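Home Forums Windows & Shading Search Log in

**Roller blind over an outward-opening sash: cloth flapping, and where to run power**

**asanka_b**
I'm looking after the blinds in a shared workroom on an upper floor. The window over the plants has a dark frame, an outward-opening sash on hinge arms, and a roller blind housing across the top. The blind is a Broltow, chain drive, housing 2,000 mm long. Cloth is Pusero screen fabric.

Two issues.

1. With the sash open and the blind halfway down, the cloth gets drawn toward the opening and the bottom bar knocks against the frame. Clearance between cloth and frame is 31 mm, measured at the bottom bar with the sash closed.

2. We want to motorize. The supply would have to come across the ceiling, which is long boards, pale gray, with fluorescent fixtures. A bundle of light gray tubes already comes down one part of it. I haven't traced what they carry. I'd like to follow the same route.

Is it worth doing 2 before 1 is solved?

**sekar_s**
No. A motor won't stop the cloth moving, and it will happily drive a bottom bar that has caught on something. Fix the guidance first.

Is the housing fixed to the wall or to the window frame? Post something that shows the sash, the housing and the ceiling.

**asanka_b**
Wall fixed, as far as I can tell without taking the cover off. Both of these are looking steeply up.
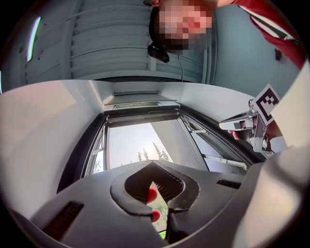
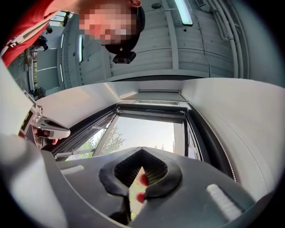
First one: blind housing and open sash. Second one: ceiling boards, light fixture and the tubes on the right.

**homa.j**
The grey box at the housing is worth identifying before you order anything. If it's an existing connection point, half your question goes away. If it's only a bracket cover you've lost nothing but a few minutes on a ladder.

On the cloth: side guide wires. Stainless, tensioned, one each side, through eyelets in the bottom bar. The bar then stays in plane and the 31 mm is plenty.

**sekar_s**
Wires will hold the bar. They won't hold the cloth between the bar and the roller, and screen fabric bellies in a draft. At 2,000 mm wide I'd expect it to touch the frame in the middle anyway. Side channels with a zip edge are the correct answer there.

**homa.j**
Zip channels mean a new cloth, because the zip is welded to the edge. They also need a flat surface down both sides, and the wall bends near that window if I'm reading the first picture correctly. I'd want to see that checked with a straightedge.

It could equally be the lens. Either way, measure.

**asanka_b**
The wall is straight. I put a level on it this afternoon. What I don't have is much width: there's room for a channel on the left, less on the right.

**yaqin**
Different approach. How far does the sash open? If it has Iltard arms there is an adjustable friction screw at the pivot and a separate restrictor. Limit the opening and the pressure on the cloth drops a lot. That costs nothing and you can test it before lunch.

**asanka_b**
Hinge arms are white, no name on them that I've found. I'd prefer not to restrict the sash. The plants do better with it open, and so do the people.

**yaqin**
Then drop the blind to a fixed stop. What's the sash height?

**asanka_b**
1,075 mm from the top of the frame to the bottom of the opening part. The window continues below that.

**yaqin**
So anything lowered less than 1,075 mm leaves the bar in front of the opening, which is the worst place for it. Fully down, the bar sits against the fixed portion and has nothing to hit. Run it all the way down or all the way up while the sash is open. Set the chain stop accordingly.

**homa.j**
That works for the bar. It makes Sekar's bellying problem worse, since the whole opening is now covered by cloth. A heavier bar with guide wires would still be my choice.

**sekar_s**
Agreed on the heavier bar. Still disagree on the wires.

On power: do not put a blind supply in with those tubes until you know what's in them. Could be data, could be lighting, could be pipework for something else. Find an end and look. If you need a separate route, take surface trunking along a board joint. It follows the line of the ceiling and you can get at it later.

**ines_royer**
I had the same Broltow head on a similar window and went with a rechargeable tube motor. No ceiling work. Charged it in July and haven't had it down yet. Check the tube diameter first, because the smaller head won't take one.

**sekar_s**
Battery is fine for a blind that moves twice a day. Torque margin gets thin with a heavy bar, so pick the bar before the motor.

**asanka_b**
OK. Order of work: cover off, identify the box, measure the tube. Then a heavier bar with guide wires, as those can be removed if they don't help. Channels stay as the fallback. Motor decision parked, ceiling left alone for now.

Does anyone have the eyelet spacing for the Broltow bottom bar? The sheet I have only covers the tension bracket.

**homa.j**
There's no fixed spacing. The eyelet goes in the end cap, so the wire centers follow the cloth width. Order the end caps with the bar or they won't match.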